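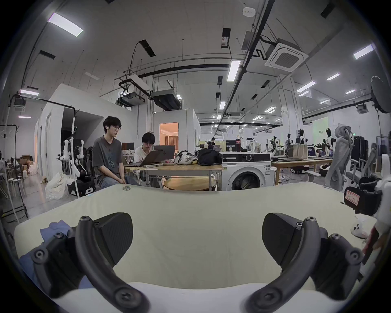 *A gripper with its two fingers open wide, and a light blue cloth waiting on the padded surface.*

# How Do You Teach a Robot to Fold a Shirt?

Feb 13, 2020

Think about the last time you folded a T-shirt. Did you have to stop and think, "Now I will move my left thumb two inches"? Probably not! Your hands just knew. Somebody showed you once, you made a few lumpy ones, and after a while it got easy.

Robots can learn from being shown, too. They just need to be shown a LOT of times.

## Why not just write the steps down?

You could try. Step one, grab the sleeve. Step two, fold it in. But where is the sleeve? If you drop a shirt on a table ten times, it lands in ten different heaps. A shirt bends and slides and bunches up, and a list of steps can't cover every wrinkle in the world.

So the people working on a project called Ziria do something else. They fold the laundry themselves and save each fold for the robot to learn from. Each saved fold is called an **example**.

## Borrowing a robot's hands

Now for the fun part. The folder doesn't use bare fingers. They hold a gripper in each hand, and a gripper can only open and pinch, like a crab's claw. (Try folding a sock with two pairs of kitchen tongs. It's so much harder than it sounds!)

Why make the job harder? Well, a robot doesn't have your five bendy fingers. If the person folds with claws, then every example shows a way of folding that a robot with claws could copy.

One example goes like this:

1. Put the shirt down on the table, any old way.
2. Pick up both grippers and start recording.
3. Pinch, lift, and fold — slowly enough that the cloth doesn't slip away.
4. Pinch both ends and pull the shirt straight.
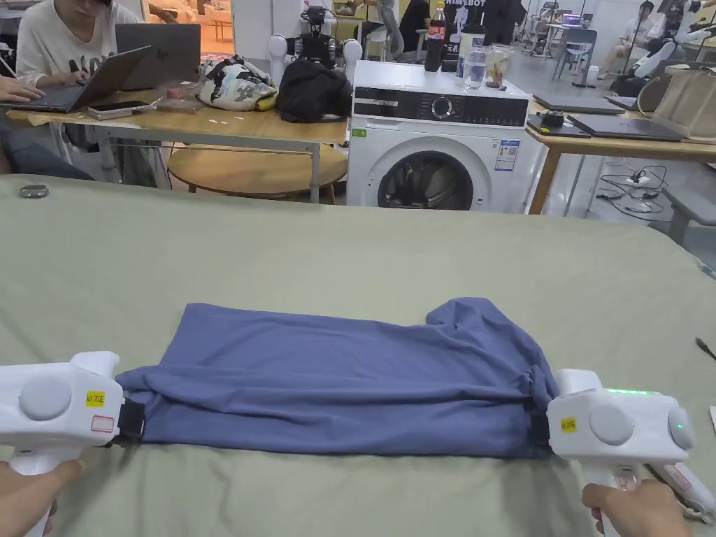
5. Let go, stop recording, and mess the shirt up again for the next turn.

Yes, you read that right. After all that careful folding, the shirt gets messed up on purpose! Messy starts are what the robot needs to practice on.

## How many is enough?

The Ziria team wants 3,000 examples of shirt folding. So far they have 2,606. Each one takes roughly 12 seconds when it goes well, and quite a bit longer when a sleeve gets stuck underneath.

The computer program that studies the examples is named Flivamix. It looks at what the shirt looked like and what the grippers did next, over and over, until it starts to find patterns. When the edge is here, pinch there. When the corner flops over, go back for it.

Flivamix gets to see mistakes as well. If a person drops a corner and picks it up again, that example is a keeper — it shows how to fix a problem.

## Try it at home

Grab a washcloth, two pairs of tongs, and a friend. Fold the cloth in half using only the tongs. Do it 8 times, and crumple it a new way before each turn. Ask your friend which fold was neatest, then trade places.

## Words to know

**Gripper:** a tool that opens and closes to hold things.

**Example:** one recorded try at a job.

**Pattern:** something that happens again and again in a way you can spot.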